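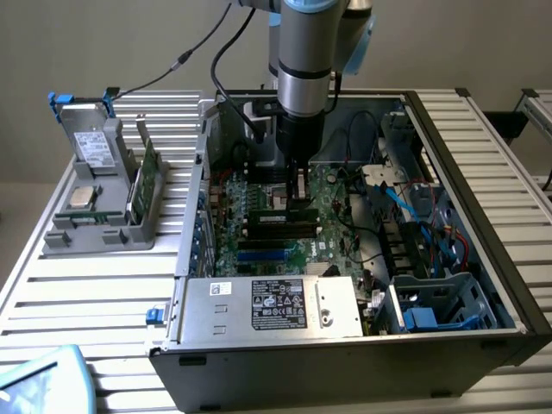

3.2 Session schedule and dropout

Figure 1. Robot arm with its gripper reaching down to the motherboard of an open desktop computer case.

Clients at the Mulesgate and Wutimetti clinics were offered 4 sessions of underarm waxing or diode laser, spaced as the clinic saw fit. We had asked for even spacing. Wutimetti took this as a suggestion, and Mulesgate closed for most of May to repaint.

Of the 999 clients enrolled (the thousandth changed her mind in the parking lot), more than 13 percent stopped coming before the last session. Dropout was higher in the waxing group, a result we could have guessed by sitting in the waiting room. Laser clients who left early mostly cited cost. Waxing clients mostly cited waxing.

Skin comfort was scored on the Strömberg scale, which asks people to rate soreness the next morning. Many filled it in on the way out the door, with feeling. We kept these forms but analyzed them separately, following Wodik – a scoring guide that devotes four pages to late forms and one line to early ones.

Regrowth was judged by two raters who did not know the treatment given. They agreed on most clients and were firm about the rest.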